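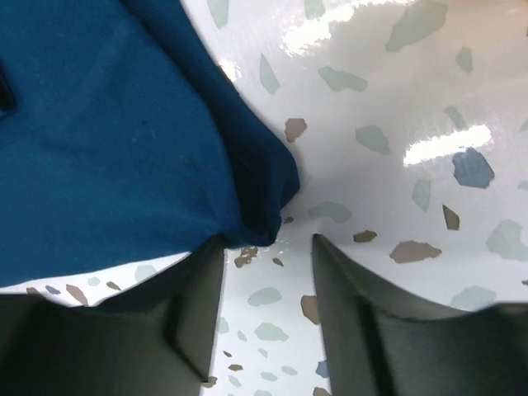

Where Do the Shirts Go? A Look at Clothing Donation Bins in Jallonbridge

Csaba Bakos
Term project, Community Studies
Submitted 12/14/22

Introduction

My mother believes that anything dropped in a donation bin is worn within the week by a grateful person of exactly the right size. I believed it too until I had to pick a topic. This project follows used clothing from the bins in Jallonbridge to wherever it ends up, or as far as people would let me follow it.

The question I started with was what share of donated clothing gets sold in town. The question I finished with was why so many people donate one sock.

Method

There are 5 public bins in Jallonbridge. Two are run by Irkus, the thrift store on the main street, and the rest belong to Corkico, a collection company that sells by weight. I visited all of them in August and wrote down what the signs said about accepted items. I then spent two shifts in the sorting room at Irkus, where I was allowed to keep a tally as long as I also folded. My folding was redone by others.

I also asked Corkico for an interview. They sent me a brochure. I asked again and they sent me the same brochure, in colour.

What the signs say

The Irkus bins ask for clean, dry clothing in bags. The Corkico bins ask for "textiles in any condition," which people seem to read as permission to include pillows, a tent and, in one case, a fondue set. None of the signs say what happens to the clothes afterward. The Corkico sign does have a picture of a globe on it, which I suppose is a hint.

Results from the sorting room

Over my shifts we went through 1,370 items. Each went into one of four piles: shop floor, seasonal storage, rags, and garbage. The shop floor pile was the smallest apart from garbage. Rags was the largest, and most of it was T-shirts.

T-shirts turn out badly for everybody. They are cheap new, so a used one has to be priced so low that the hanger costs more. Many have the name of a fun run or a bank on them. The supervisor, Ms. Balogh, said that a plain one in a good colour will sell, but anything with a stretched neck or a faded patch goes straight to rags. She decides in up to 2 seconds. I took a lot longer and was asked to speed up.

The rags are cut up and sold to garages and paint shops. Cotton is preferred as it soaks things up. Polyester just moves the oil to a new place.

Limits of this study

Two shifts is a small sample, and both were right after back-to-school cleanouts, so there were more kids' clothes than usual. I could only follow the Irkus side. The Corkico clothing leaves town on a truck, and I don't have a licence. I also sorted some of the items I was counting, so a few sweaters may have reached the shop floor on the strength of my inexperience.

Discussion

I think the bins work fairly well as long as you don't picture them as a wardrobe for strangers. Most of what goes in comes out as something to wipe a dipstick with, and that still beats burying it. The signs could say so. Ms. Balogh worries that people would give less if they knew, and she may be right, although my mother has been told and has changed nothing about her behaviour.

If I did this again I would weigh the piles as well as count them, and I would start writing to Corkico much earlier. I would also tally the single socks properly. I only began noting them halfway through the second shift, when the box was already full.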